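Section 2. Making up the bed and putting up the coat rack

This part of the Teltberg Small Room Guide covers the bed (sheet, woven mat, blanket, quilt), the Skondetti coat rack and what to do with the clothes that would otherwise live on the bed. It is our favourite part of the whole guide! A small room changes completely once the bed is properly dressed, and the job fits easily between breakfast and lunch.

You should already have finished Section 1 (clearing and sweeping the floor). If the bed isn't where you want it yet, move it now, before the rack goes up.

What you need

The mattress, on its base
One fitted or flat sheet, any pattern you like
One woven mat, sized to your mattress
One blanket and one quilt
The Skondetti coat rack with its bag of fittings
A soft brush and a dry cloth
A basket or bag for washing

The rack fittings are in a paper bag taped inside the lid of the box, and it's easy to throw the lid out with the bag still stuck to it. Have a look before you flatten the cardboard.

2.1 Airing the mat

A new woven mat comes rolled very tightly and will try to roll itself back up for the first day. It also smells a bit of the warehouse. Both go away with airing.

1. Cut the ties with scissors. Don't pull them, as they can drag a strand out of the edge binding.
2. Unroll the mat on a clean floor with the outside of the roll facing up, so the curl presses down into the floor.
3. Put a few books on the corners.
4. Leave it for 8 hours with a window open. Overnight is fine.
5. Brush it along the weave with the soft brush, then turn it over and brush the other side.

Caution: do not iron the mat, and don't dry it in front of a heater. The strands go brittle and snap at the folds.

Note: if one corner still lifts after airing, roll the mat up the other way round, loosely, leave it while you make a cup of tea and then try again. This works nearly every time and is very satisfying.

2.2 Making up the bed

1. Put the sheet on first. If it's a flat sheet, tuck in the far side before the near side, then the foot.
2. Smooth it towards the edges with the flat of your hand. Creases under a woven mat feel much bigger than they look!
3. Carry the mat to the bed rolled up, lay the roll across the foot and unroll it towards the head.
4. Square it up. A little of the sheet may show round the edges, and we rather like it when it does, especially if the sheet is a cheerful one with animals or big blocks of colour on it.
5. Fold the blanket in half, then in half again, and lay it at one end.
6. Put the quilt wherever you'll reach for it at night.

In warm months you can sleep straight on the mat, with only the blanket to hand. In November you will probably want the mat off altogether. Roll it, tie it loosely and stand it in a dry corner. Don't fold it, ever, not even once to get it down the stairs.

Tip: mixed patterns are welcome. A striped mat over a printed sheet with a flowery quilt at the top looks far better in a real room than you would think from reading it, and it means you can use what is already in the cupboard. Please don't go out and buy a matching set on our account.

2.3 Choosing a spot for the rack

The rack wants to be close enough to the bed that you can hang something up without thinking about it, and far enough away that coat sleeves don't trail over your pillow. We have set it up in all sorts of rooms while writing this, and for most of them 50 cm from the side of the bed was a very comfortable distance. If your room won't allow that, stand it near the foot end.

Check these before you build it:

Can the door open fully?
Are the wall sockets still easy to get at? Long coats hang lower than you expect, and a cable looped between two sockets will catch on a sleeve.
If you have a wall fan, is anything loose going to hang within reach of it?

Caution: keep scarves, cords and long sleeves well clear of any fan. Switch it off at the wall before you hang or move anything beside it.

2.4 Putting up the Skondetti rack

1. Lay all the metal parts on a blanket or the flattened box, so that they don't scratch the tiles.
2. Screw the lower pole into the base by hand. Stop when it is finger tight.
3. Add the upper pole, again by hand.
4. Fit the curved hooks one at a time, working your way round. They all go on with the tip pointing up.
5. Stand the rack upright and press down gently on the top. If it rocks, turn the base a little until it settles.
6. Now go round with the key from the fittings bag and tighten everything.

This is easier with 2 people, one to hold the pole and one to turn the key, but it can be done alone if you lean the pole on the edge of the bed.

Note: Skondetti hung and unhung the same winter coat 1,237 times on the test rack at Skimisthorpe, and the hooks didn't loosen. The coat, sadly, needed a new loop.

Caution: load opposite hooks in turn. Heavy coats all on one side will tip the rack, and children should not swing on it, however much they want to.

2.5 Clothes off the bed

With the rack up you can deal with whatever has been lying on the bed, and there's nearly always something! Jeans and denim jackets are the usual ones, as they're too clean to wash and too worn to go back in the drawer. The rack is made for exactly those.

1. Pick up everything that isn't bedding.
2. Hang up what you will wear again this week. Denim goes on by a loop or by the collar, and heavy pieces go on a lower hook if your rack has one.
3. Put the washing in the basket straight away.
4. Fold scarves, thin cloths and anything patterned and delicate, and lay them on the blanket until you have a drawer free.
5. Look under the blanket as well. Small things creep in there.
6. Shoes go in a pair beside the bed or under it, toes to the wall.

If you wear a cap and glasses, give them a fixed place too. The cap can take a top hook. Glasses need somewhere flat, and never the mat, where they vanish among the stripes and get sat on.
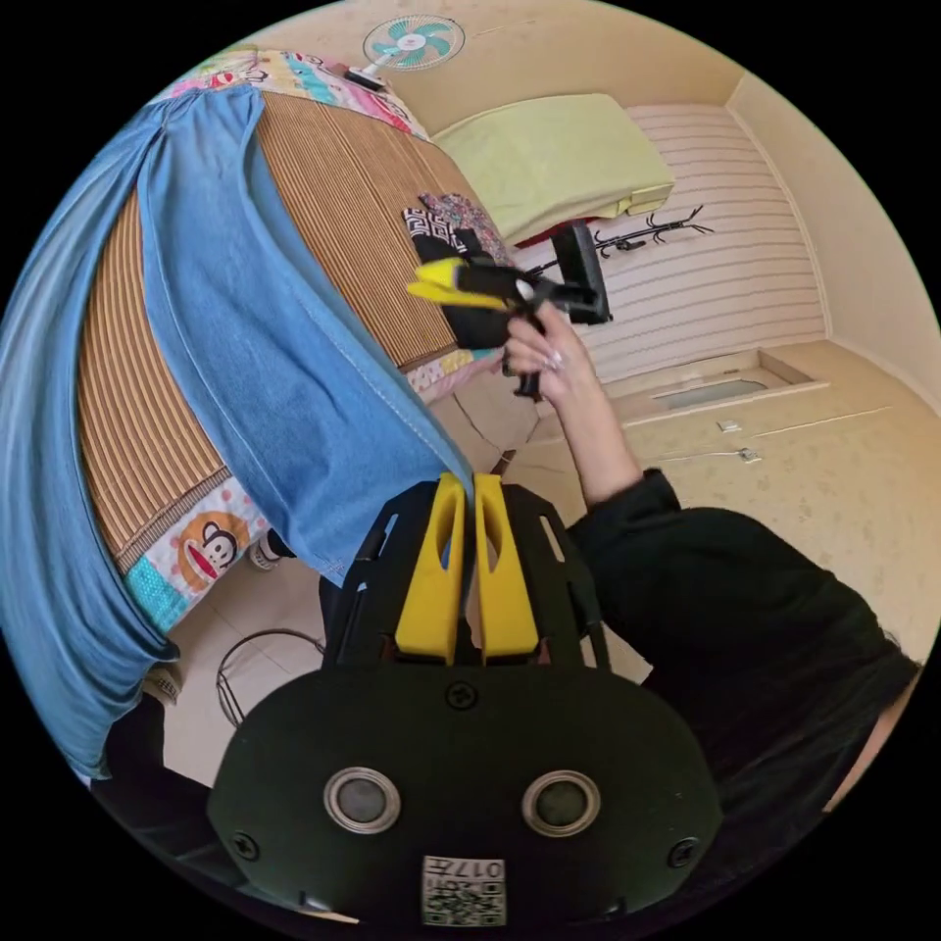 Striped mat over a patterned sheet, with the folded blanket at the far end and the coat rack by the slatted wall panel.
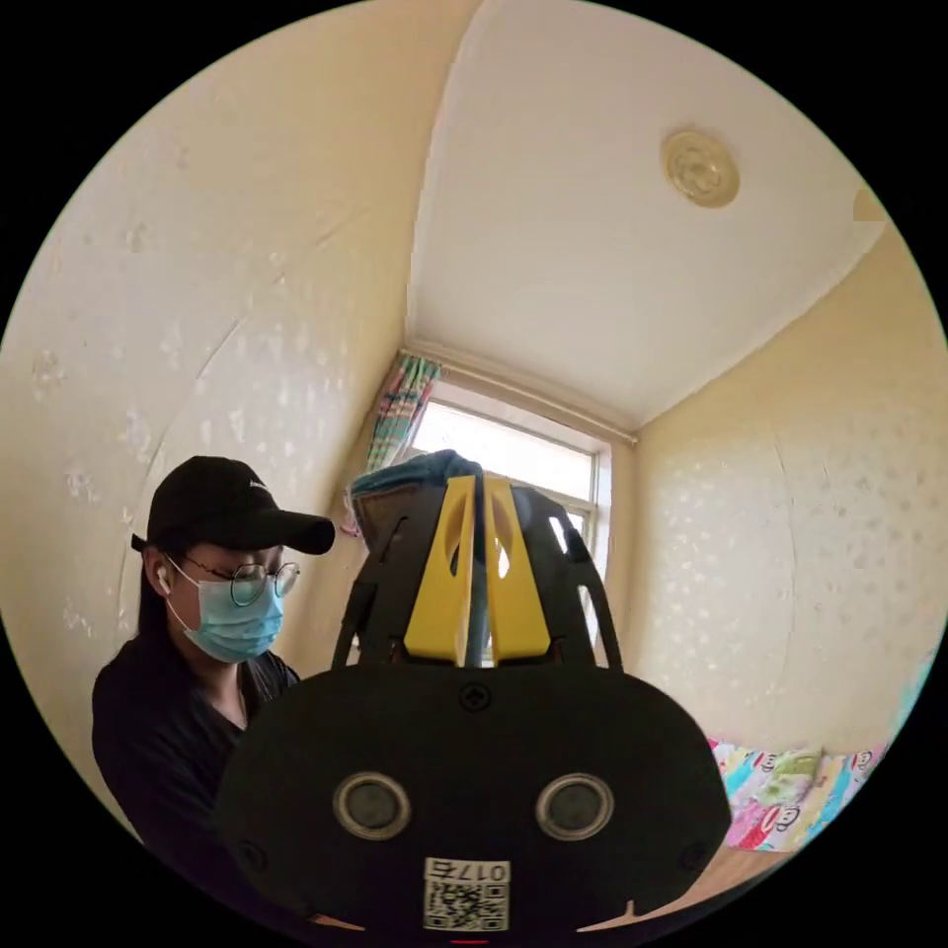 2.6 Looking after it all

Give the mat a shake out of the window whenever you change the sheet. Crumbs work their way down between the strands and a brush alone won't shift them. If you spill something on it, blot it with the dry cloth at once, then wipe with a cloth wrung out in cool water, then blot again. Prop the mat up so that air can get to both sides until it's dry to the touch.

The rack needs hardly anything. Wipe it over when you do the rest of the dusting, and go round the joints with the key every couple of months. If a hook turns in your hand, take it off, wipe the thread and put it back on. Spare hooks and keys can be had from Radebe, who also sell the edge binding for the mat by the metre. Tell them which rack you have, as the older one takes a thicker hook and the two don't swap over.

Slatted wall panels gather dust in the gaps, and behind a bed they gather a lot of it. A dry paintbrush is brilliant for this. Start at the top, work down, and do it on sheet-changing day before the clean sheet goes on. We've done it the other way round more than once and had to strip the bed again.

For a fan on the wall above the bed, take the blankets away first, switch off at the wall, wait for the blades to stop and then wipe them with a barely damp cloth. Let them dry before you switch it back on.

Section 3 covers shelves and hanging rails. If you're going straight on to it today, leave the key for the rack out, as the shelf brackets use the same size.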